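Storage bin

From Flelloldale Household and Workshop Reference

A storage bin is an open-topped container used to hold loose items on a shelf, rack, bench or floor. Most modern bins are molded from plastic in a single piece, though wood, wire, cardboard and sheet steel versions are all still made and used. The storage bin is one of the most useful plain objects ever put on a shelf, and a good set of them can change how a garage, stockroom or craft closet works in a single afternoon.

Bins differ from boxes mainly in how they are used. A box is usually closed, carried and stacked. A bin stays open and stays put, and people reach into it many times a day. Many languages use one word for both, and catalogs are not consistent either.

Shape and parts

The part that does the most work is the rim. A rolled or thickened rim stiffens the whole container, gives the fingers something to grip and keeps the walls from bowing outward when the bin is full. Rims that are rounded on top are also much kinder to forearms, a real pleasure for anyone who spends a shift reaching in and out!

Walls are often sloped so that the bin is wider at the top than at the base. The slope (called draft by molders) lets the part slip out of its mold, and it also allows empty bins to nest inside one another. Ten nested bins can take up little more room than two or three standing side by side. The cost of all this is floor area: a strongly sloped bin wastes some shelf space between its base and its neighbor's.

Inside corners are generally rounded. Small screws, beads and seeds can be swept up a curved corner with one finger, where a sharp corner traps them along with the dust.

Color

Blue, red, yellow and gray are the classic bin colors, and blue is a great favorite for racks. Some stockrooms buy a single color throughout and depend on labels. Others give each color a meaning, such as blue for incoming goods and red for rejects. Both systems work well as long as everyone in the room knows which one is in force. A strong solid color has another benefit, too: small pale parts show up beautifully against it.

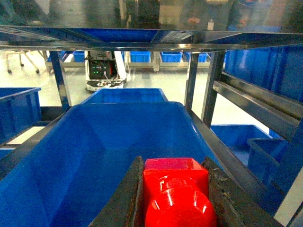 Blue plastic bins in a gray steel shelving rack, with shelves at different levels.

Racks and shelving

Bins and steel racks belong together. A rack with adjustable levels can be set to suit the bins, with enough clearance above each rim for a hand to reach the back. The usual mistake is to pack the levels too tightly. It looks wonderfully efficient on the first day, and then every bin has to be pulled halfway out before anything can be taken from it.

Heavy contents go on the lower levels and light, bulky contents higher up. Items in constant use belong between the knee and the shoulder, a stretch that warehouse workers sometimes call the golden zone. Bins on a low shelf are easiest to use when they are shallow or have a cutaway front.

The parts room at the Vitosard bicycle works is a lovely case of a simple layout done well. It holds 3,868 bins on fixed steel racks, arranged by the order in which a bicycle is put together, so a picker walks from frame fittings at one end to bells and reflectors at the other. When the room was rearranged one February, 1,636 of the bins were moved down a level to bring them within easier reach.

Sizes and naming

There is no universal size for a storage bin. Makers tend to work from the depth of the shelf and divide its width evenly. The Deltus pattern, common in older workshops in Alarcón, uses a full bin, a half bin and a quarter bin that share one depth and one rim height, so any mixture lines up neatly along the front. Collectors of workshop fittings are very fond of the quarter size.

Care

Plastic bins need little attention. Warm water, dish soap and a soft brush will remove most grime, and the bins should dry upside down with a gap beneath the rim for air. Solvents can cloud or soften some plastics and are best tested on the base first. A cracked rim is a good reason to retire a bin from heavy loads, although it may serve for years holding gloves or rags.

See also: Crate; Drawer unit; Pegboard; Shelf label; Tote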